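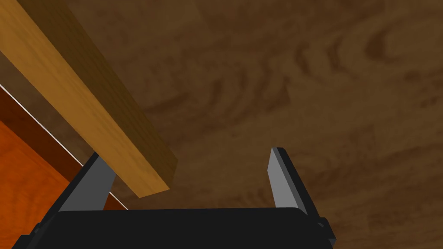

Jae-hoon Kwak wrote to this blog last week to object that a reviewer who abandons a novel at page 100 has no business assigning it a rating. The objection is a fair one, and it has prompted me to set out in writing how books are handled on these pages, and then to apply the method to the novel that caused the disagreement.

The novel in question is The Salt Ledger, the first volume of the Holmgren Quartet. I did set it aside at page 100 in the spring, and I gave it 2 stars at the time. That rating has been withdrawn. I have since read the book to its end, over the course of nine evenings, and the review that follows replaces the earlier one in full.

The story concerns a family of ship chandlers in the port town of Wadard. The eldest daughter, Ottilie, inherits the business together with its debts, and discovers that her father kept two sets of accounts. The opening chapters are devoted almost entirely to the contents of those accounts. Readers who enjoy inventories will be well served. I found them heavy going on both occasions, and a second attempt did not change my view that the chapter on rope should have been shortened.

Matters improve a good deal once Ottilie leaves for Fleser to confront her father's creditor. The creditor is the finest character in the book — courteous, tired, and entirely without mercy — and the long dinner at which they negotiate is as good as anything I have read this year. The author allows both parties to be right. The sister's chapters, which are told in letters, are less successful. The letters are too long to have been written by a person in a hurry, and she is always in a hurry.

I had a further difficulty with the ending. The fire at the warehouse is prepared with care, but its consequences are settled in four pages, and one brother is not mentioned again. It may be that the second volume attends to him.

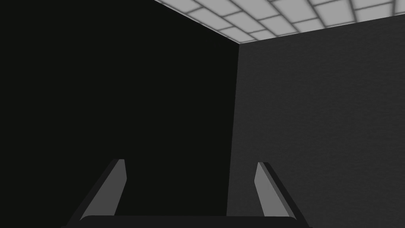 Does the book need to be read before the second volume? It does, as the debt agreed at Fleser governs everything that comes later, and the second volume opens without a recap.

My revised rating is 3.5 stars. The copy I used was the Plerneo Press paperback, which has clear type and a family tree at the front. The tree gives away one marriage, and readers may prefer to skip it.

As to the general rule, books I do not finish will be listed under a separate heading from now on, with the page at which I stopped and no rating attached. I have gone back through the archive and found 30 entries that require the change. They will be corrected by the end of August. Comments made under the old entries will remain in place.

The review of the second volume will follow once my library hold comes through. I am presently fourth in line.

Posted 3 Jul 2025 in Historical Fiction, Site Notices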